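Groups > Cundon Coding Group > Minutes > February

Cundon Coding Group
Minutes of the February meeting, Ikeda Room

Present: Kaede Onishi (chair), Shinji Yoshida, Riku Morikawa, Svetozár Lukáč (minutes)
Apologies: Osamu Tsuji

1. Minutes of the last meeting
Agreed, with one correction: the block Riku asked for is "wait until", and I had written "wait for". Sorry, Riku!

2. Akance 14
Shinji has been running the new Akance on his own laptop and was delighted with it. Projects open far more quickly, and undo now works inside custom blocks – cheers all round for that one. Kaede tried a lesson project from last spring and it loaded without a single warning.

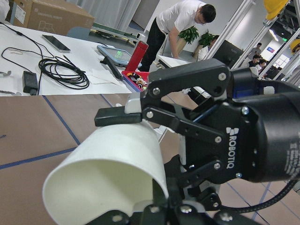 Paper cup held on its side in the gripper.

One thing to watch is that variables with a space in the name are renamed on import. Riku lost half an evening to this before he spotted the underscore. Svetozár to add a note to the starter page.

3. Sample projects
The library now stands at 307 projects, which is a wonderful number for a group our size. Riku would like every project to have a short text file saying which version it was made in and what it is meant to do. Everyone liked this. Shinji asked whether the older ones should be done too, and after some back and forth we settled on the most downloaded ones first, with the rest as people happen to open them.

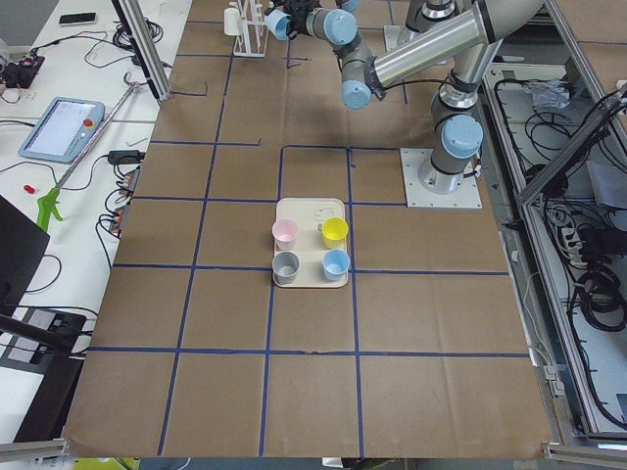
Kaede offered to write the template for the text file and keep it to 10 lines at most. Riku will move anything that no longer opens into a folder called "old", and we can decide later what deserves fixing.

4. Drinik updater
Osamu sent a message ahead of the meeting. He has found that Drinik stops at the driver step if Akance is already open, and gives no error. Closing Akance first cures it. He has also worked out that a log file over 3000 lines makes it very slow to start, so clear the log now and then. Brilliant detective work, and thank you to Osamu for writing it all up so clearly.

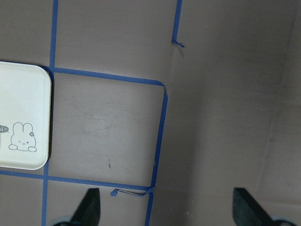 5. Beginners' evening
Last time went so well that we want to do it again. Shinji will lead on loops and Kaede on sensors. We talked about whether to start people in blocks or in text. Riku is all for text from the first minute, Shinji much prefers blocks with the text view open alongside. 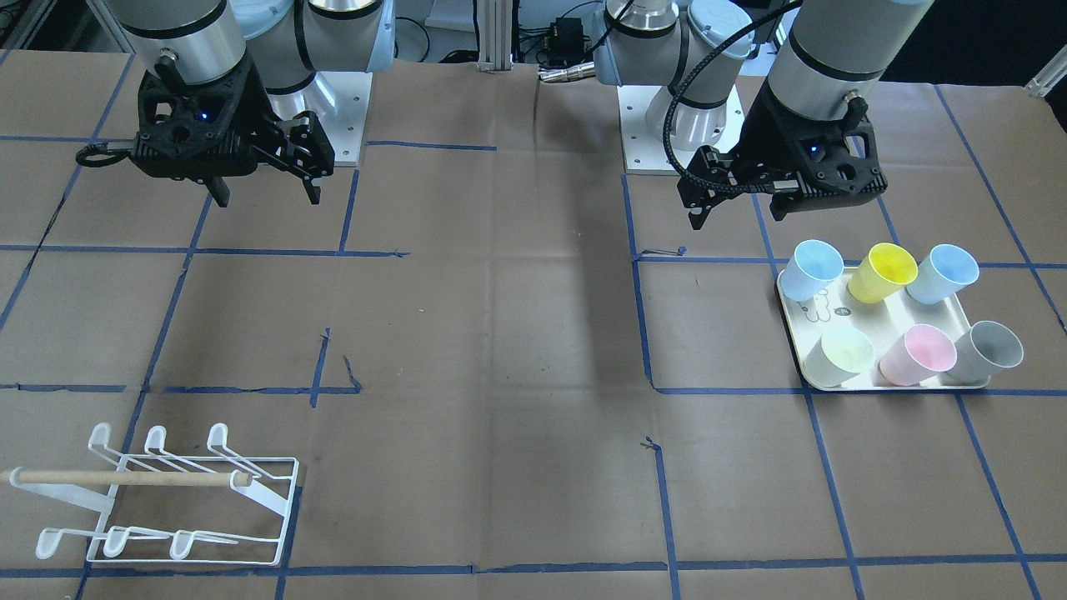 We agreed to try Shinji's way and ask people at the end how they found it. Riku will bring a one-page sheet on reading error messages, which he has already half written and which looks really useful.

6. Any other business
Kaede asked for ideas for a shared colour scheme for comments. Please send them to her before next time.

Actions
Svetozár – note on variable names
Kaede – template for project text files
Riku – "old" folder, error message sheet
Shinji – loops session plan

Meeting closed at 8.40 pm.

Contact the group | © Cundon Coding Group | Back to top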